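Two-arm demos: black case latches

Zernine
19 May 2022
Case task is up to 735 demos and I'm loving it! Orange latch, black case, two grippers. The wrist view is so much better than I'd hoped, you even get the pebbly grain on the plastic.

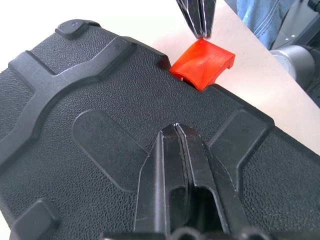 Wrist cam, other gripper coming in over the orange latch

Mutedard
Lovely view, but I'd stop there. 735 of one case teaches it that case. I'd swap in a different one every 19 runs.

Zernine
Don't agree, the angle changes every run and that's where ours kept failing. Other cases after 802, promise.

Samonte
With Mutedard on this. We had 6 cases going in November and the odd ones helped most. Are you keeping the fumbled grabs?

Zernine
Every one, tagged! Brilliant fun to label (I may need to get out more).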